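What a Season of Beginner Tennis Has Done for Me (and My Knees)

2019-05-19

I had not held a racket in my hand for the better part of thirty years when Lucie Pelletier talked me into signing up for the spring beginners' block at the Nuralley courts. She caught me at a weak moment, at the end of a long winter when my jeans were getting snug, and before I knew it I had paid my deposit and was digging through the hall closet for shoes with some tread left on them.

The first evening was in March and it was cold enough that we all kept our jackets on. There were a few of us who had played as kids and a few who had never hit a ball in their lives, and our coach, Wekesa Okoth, treated us all exactly the same, meaning he made us bounce the ball on our strings and walk up and down the baseline until we stopped giggling. I got to 100 bounces by the third week and I was so pleased with myself that I called my sister about it!

My forehand came back fairly quickly, or at least a forehand came back. The backhand is another story. I keep wanting to chop at it, and Wekesa keeps telling me (very patiently, bless him) to turn my shoulders early and let the racket drop. Some nights I can do it and some nights every single one goes into the fence behind Mwanaisha Koech, who has the great misfortune of being my regular partner.
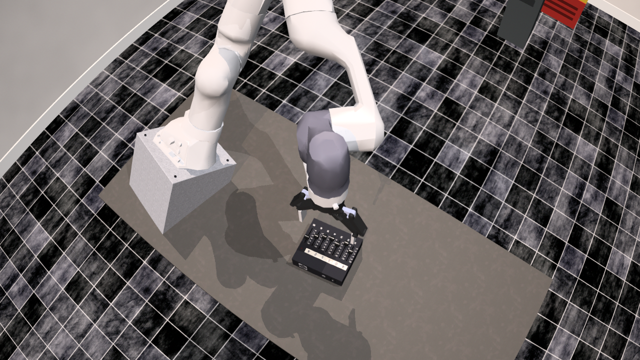

Serving, or Something Like It

We didn't touch the serve until week five, and I think that was wise. Wekesa had us start with only the toss, over and over, with the racket lying on the ground. My toss wanders off to the left like a dog that has smelled something. Mwanaisha gave me a good tip, to hold the ball in my fingertips and keep my arm straight a bit longer after letting go, and I've been practicing in the driveway before supper.

I did finally get two serves in a row into the box last week - slow ones, the kind you could read a magazine under - and the whole group clapped.

Now about the knees. They ached a good deal the first month, and I've learned to warm up properly, with a slow lap or two and some side steps, before I go anywhere near a ball. New shoes helped as well. I wish I'd bought them at the start.

The summer block begins in a few weeks and I've already put my name down. Lucie wants us to enter the doubles social as a pair, which I've said maybe to. Bring a water bottle if you come along, the fountain by court two is still broken.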